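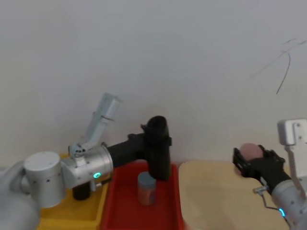 Yellow, red and beige trays, side by side.

Section two: Setting up your first maker file

By now you should have Wurkis installed and the blank workbook open. If the menu bar still says "Demo," go back and finish the registration bit first. I'm going to use the Fairclough button works in Harnden all the way through, so you can type along with me and throw the file away afterward (or keep it, it's a nice little firm!).

1. Choose File, then New Maker. You'll get an empty sheet with 9 boxes down the left side. Only the top two, Name and Trade, have to be filled in before you can save.

2. Type the name the way it stands in your best source. For our firm that's "Fairclough & Sons." Leave off "Messrs." and "the late," which the old directories loved to stick on everything.

3. Pick a trade from the drop-down. I use "Buttons, metal" for Fairclough. You can add a second trade with the plus sign, and a lot of these people really did need one — buttons one year, shoe buckles and cheap medals the next.

4. Fill in the working dates. Put a "c" in front of a year you've worked out from something else, like a rate book or a will. If you only know the decade, type it as 1790s and Wurkis will sort it in the right spot.

5. Add the address. Start with the town, then the street. House numbers go in their own box.

Note: Streets got renumbered a lot. I write the number exactly as the directory prints it and put the directory's year in the Source line under it. When I first started I tried to convert everything to the modern numbers and made a horrible mess that took me most of a September to undo.

6. Click the Life tab and write your summary. You get 2000 characters, counting spaces. Birth or baptism first, then parents, apprenticeship, partners, premises, death. I keep marriages in the Family tab unless the wife or her father put money into the business.

7. Hit Save. The little square next to the name turns green.

Caution: "Baptized" and "born" are separate boxes and they should stay that way. A baptism entry doesn't give you a birth date, even if everybody's family tree online says it does. Leave Born blank if you don't have it.

Linking partners and apprentices

Save both people first, then open the older one and choose Link. Pick Partner, Master, Apprentice or Kin. You only have to do it once, the other file picks up the link by itself.

If you get "Link already exists," look for a duplicate under another spelling. Harnden clerks gave me Fairclough, Faircloth and, in one spot, Farcluff. Use Merge (it's under Tools) and keep the file with the most sources attached.

Bringing in a list you already have

Gatura is the import tool, and it reads any plain spreadsheet. Save a copy of your list before you begin. Then:

1. Match your column headings to the Wurkis boxes.
2. Run the Check button and fix whatever comes up red.
3. Press Import and leave it alone until the bar is gone.

Note: Gatura takes up to 1000 rows at a time. Split a longer list by surname — A to K in one file, L to Z in the next.

Caution: Undo only goes back 2 steps after an import. Make your backup first, please!

Adding maker's marks is in the next section.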